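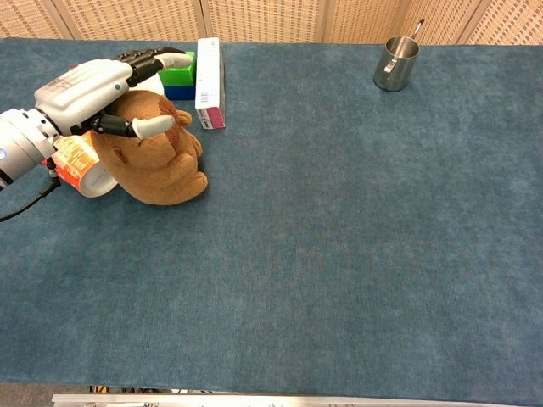

Steyn hand, semester review

Our robotics club ran the Steyn four-finger-and-thumb hand from Monday labs through May, 49 sessions, on the Undadton pick list.

Good: the white fingertips grip soft toys and blocks well. Calibration takes 7 minutes.

Less good: the manual is thin, and spare tendons ship slowly. Tall boxes tip when the thumb closes early — lower the closing speed to fix it.

Rating: 4 out of 5. Suitable for student teams.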